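Können Maschinen inzwischen im Haushalt helfen? Eure Erfahrungen

Bellis
Guten Abend in die Runde, ich lese hier schon lange mit und traue mich jetzt auch mal. Unser Saugroboter läuft seit dem Oktober und ich möchte ihn wirklich nicht mehr hergeben (auch wenn er jeden Teppichfransen einzeln begrüßt). Nun träumt man ja weiter — Tisch abräumen, Wäsche falten, Tablett in die Küche tragen. Glaubt ihr, dass wir das noch erleben?

Toltard
Liebe Bellis, schön, dass du schreibst! Ich muss leider ein bisschen Wasser in den Wein gießen. Bei uns in der Werkstatt steht seit neun Monaten ein Greifarm, der Rohlinge einlegt, und das macht er brav, 2.000 Stück in der Woche. Liegt aber ein Teil schräg in der Kiste, bleibt er stehen und wartet auf mich. In einer Küche liegt alles schräg.

Ladelia
Das sehe ich anders, Toltard. Deiner macht halt stur sein Programm. Die neueren lernen durch Vormachen, und da hat sich in den letzten 18 Monaten so viel getan, dass ich richtig ins Schwärmen komme!

Brukitz
Ich sitze da wohl zwischen euch beiden. Wir üben gerade mit einem Zweifingergreifer an einem großen cremefarbenen Kunststofftablett mit zwei Rohrgriffen, einem an jeder Schmalseite, und es liegt mit Absicht schräg auf dem Tisch. Für uns Menschen ist das ja gar nichts, man fasst zu und geht. 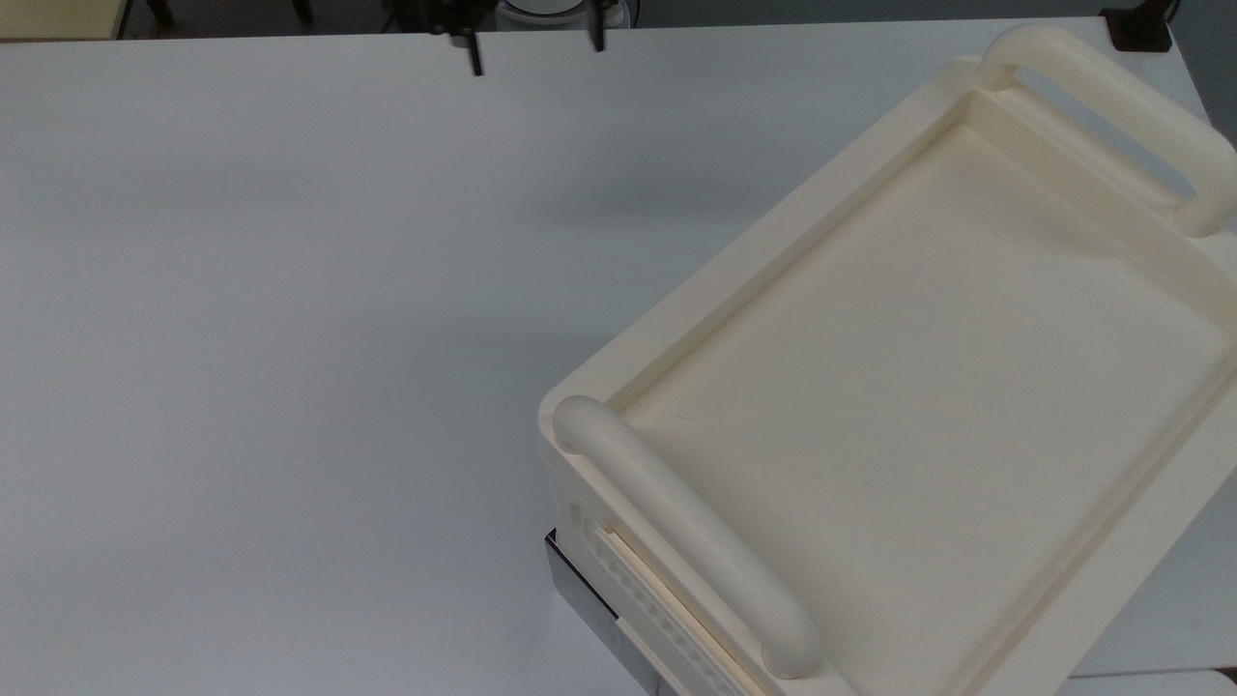 Von 60 Versuchen, den Griff sauber zu fassen, haben bei uns zuletzt 18 geklappt. Klingt mager, aber im Frühjahr war es kein einziger. Am meisten ärgert mich weiße Ware auf weißem Tisch, da verschätzt sich die Kamera gern mal bei der Höhe.

Toltard
18 von 60, da trage ich mein Tablett lieber selbst, nichts für ungut.

Ladelia
Aber von null auf 18, das ist doch was! Brukitz, probiert ihr es auch mal mit Geschirr drauf?

Brukitz
Erst wenn das leere Tablett sitzt. Danach vielleicht mit Plastikbechern, an die guten Tassen lasse ich ihn noch nicht.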